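Housekeeping Skills, Unit 4: Making the Bed
Handout notes, Aishwarya Alva
Revised 12 May 2020

Okay, bring these to the practice session, and bring a pencil too, because I always end up changing something halfway through. If you missed the first three units, the laundry sorting chart from Unit 2 is the one you'll need most. Ask Gus Villanueva for a copy (he has a stack of them in room 28).

Before you touch the bed

Open the curtains. You want daylight coming across the bed if you can get it, since ceiling light flattens everything and you'll miss the creases. Then take everything off: throw, pillows, duvet, top sheet, the lot. Put the pillows on a chair – not the floor, please! – and drop the used linen straight into the bag. I know it's tempting to pull the fitted sheet off with the duvet still on top and haul the whole bundle out in one go. I did it for years. You will lose a pillowcase in there sooner or later, and the laundry will send it back gray.

Have a look at the mattress while it's bare. Check the seams and the corners, and see whether it has crept away from the headboard. On the upholstered beds it creeps a lot, and a push with the knees from the foot end usually fixes it.

The bottom sheet

We practice with flat sheets, even though a lot of you have fitted ones at home. Once you can do a flat sheet well, a fitted one will feel like a holiday.

Stand at the foot. Hold the hem with both hands, shoulder width apart, and throw the sheet away from you toward the head. It should fill with air and come down slowly. If it lands crooked, pick it up and throw again, which is much quicker than dragging it around. The center crease goes down the middle of the mattress, and the hem with the wider fold goes at the head.

Now smooth it. Palms down, fingers open, start in the middle and work out to the sides with long strokes. Small patting strokes only move the wrinkle next door. I like to do the whole top surface before I tuck anything, and then once more after the head end is tucked, when the sheet has something to pull against.

Last December I had a group who tucked all four corners first and smoothed afterward, and we spent most of the afternoon untucking. So, the order again:

Head end tucked
Smooth toward the foot
Foot end tucked
Corners
Sides

Corners

Mitered corners, 45 degrees. Lift the side edge a forearm's length from the corner, lay it up on the mattress so it makes a triangle, tuck what's hanging, then bring the triangle down and tuck that as well. Keep one hand flat against the side of the mattress while the other pulls. Your first five or six will look like a badly wrapped sandwich – keep going, they get better fast.

How smooth is smooth enough? Faint creases are fine. A folded line from the ironing is fine too. What I don't want is a ridge you can feel with the back of your hand.

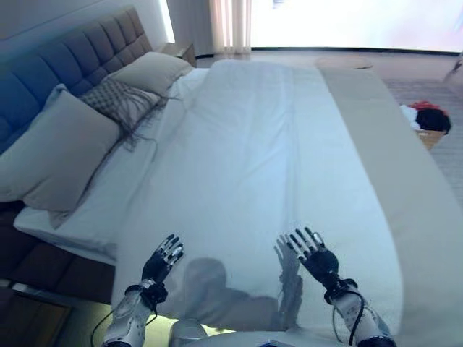
Fig. 1. Smoothing stage: white sheet nearly flat, a little rumpled near the middle, pillows at the headboard.

Pillows

Shake each one by the short end, and put the case on with the open side facing away from the door. Bigger pillows go at the back against the headboard, smaller ones in front. A dark headboard shows lint like you wouldn't believe, so if yours is tufted, run the soft brush along the grooves before the pillows go up. Plain cases with plain sheets, and save the patterned ones for the guest rooms in Unit 5.

For next time

Make your own bed with a flat sheet on three mornings and write down which step took longest. Read the section on duvets (the one with the burrito method, yes, we're doing it). And if you can find an old sheet at home that nobody minds you ironing, bring it along, we'll be folding.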